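Wärmeleitpaste nach sieben Jahren: Notizen zu einem Rechnerumbau

März 2023, Kategorie Werkstatt

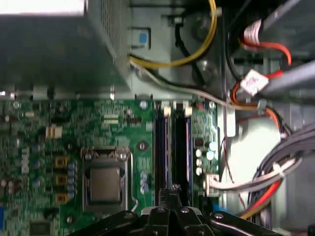 Wärmeleitpaste altert, und zwar unabhängig davon, ob der Rechner viel oder wenig leistet. Mein alter Desktop lief sieben Jahre ohne Eingriff, zuletzt mit Leerlauftemperaturen, die ich früher nur unter Last gesehen habe. Im Dezember kam dann die erste Notabschaltung beim Kompilieren. Ich hatte zunächst den Lüfter im Verdacht, die Drehzahl stimmte aber. Staub war vorhanden, allerdings nicht in einer Menge, die den Effekt erklärt hätte. Ohne montierten Kühler liegt der graue Heatspreader des Prozessors in seinem Metallrahmen frei, und an dieser Fläche entscheidet sich der größte Teil dessen, was man mit Hausmitteln an der Kühlung ändern kann. Alles andere, also Gehäuselüfter, Kabelführung, Lüfterkurve, bringt Nachkommastellen.

Zur Physik nur kurz. Heatspreader und Kühlerboden sind nie plan. Zwischen beiden bleibt Luft, und Luft leitet Wärme sehr schlecht. Die Paste verdrängt diese Luft, sie soll kein Polster bilden. Mit den Jahren wandert das Trägeröl aus der Schicht heraus (im Englischen »pump-out«), jeder Temperaturwechsel arbeitet mit. Übrig bleibt eine krümelige Masse mit Hohlräumen. Bei mir ließ sie sich mit dem Fingernagel abheben.

Zum Reinigen verwende ich Isopropanol und fusselfreie Tücher. Küchenpapier geht auch, hinterlässt aber Fasern, die man mit einer zweiten Runde wieder entfernen muss. Man wischt von außen nach innen, damit nichts auf die Platine gedrückt wird. Vor dem Abziehen des Kühlers den Rechner eine Viertelstunde unter Last laufen lassen, dann herunterfahren und vom Netz trennen. Die Paste ist dann weicher. Bei Sockeln, in denen der Prozessor nur geklemmt ist, zieht man sonst unter Umständen die CPU mit heraus. Den Kühler leicht drehen, nicht hebeln.

Über das Auftragen wird in Foren mehr gestritten, als der Gegenstand hergibt. Ich habe drei Varianten verglichen: Punkt in der Mitte, Kreuz, dünn verstrichene Schicht. Nach jedem Durchgang habe ich gereinigt, neu montiert und denselben Kompilierlauf gestartet, ein Projekt mit 322 Quelldateien, alle Kerne ausgelastet, Gehäuse geschlossen. Der Unterschied zwischen den Varianten lag innerhalb der Messstreuung. Zu wenig Paste ist ein echter Fehler, zu viel ist vor allem eine Sauerei, solange sie elektrisch nicht leitend ist. Von Flüssigmetall lasse ich die Finger – auf Aluminium ist es ohnehin tabu.

Wichtiger war der Anpressdruck. Schrauben über Kreuz anziehen, jeweils eine halbe Umdrehung, bis zum Anschlag der Federn. Beim ersten Versuch hatte ich eine Seite zuerst festgezogen und bekam prompt einen Kern, der deutlich wärmer lief als die übrigen. Nach erneuter Montage war das weg.

Verwendet habe ich die graue Standardpaste von Clanadix, eine kleine Spritze, die für mehrere Montagen reicht. Mehwish Malik hatte mir die teurere von Comstead empfohlen. Die habe ich nachträglich auch getestet und konnte keinen Vorteil messen. Sie verweist darauf, dass sich die Haltbarkeit erst nach Jahren zeigt. Das ist richtig und lässt sich im Moment nicht prüfen.

Zum Ergebnis: Die Temperatur im Leerlauf liegt jetzt bei 35 Grad, vorher deutlich darüber. Der Kompilierlauf dauert 136 Sekunden, und der Takt bricht dabei nicht mehr ein. Der Lüfter regelt unter Last wieder herunter, was ich im Arbeitszimmer als größeren Gewinn empfinde als die Rechenzeit.

Offen ist noch das Netzteil, dessen Lüfter beim Anlaufen schleift. Ein Ersatz liegt bereit, den Einbau beschreibe ich gesondert. Die Messreihen liegen als Textdatei vor und können per Mail angefragt werden.

Weitere Beiträge
Lüfterkurven unter Linux: fancontrol richtig einrichten
Netzwerkschrank Skostbridge, Teil 2: Patchfeld und Beschriftung
Datensicherung mit Gautam: Erfahrungen nach einem Jahr
BIOS-Batterie tauschen, ohne die Einstellungen zu verlieren
Welche Schraube gehört wohin? Gewinde im PC-Gehäuse

Kontakt | Impressum | Datenschutz | © 2023 | Nach oben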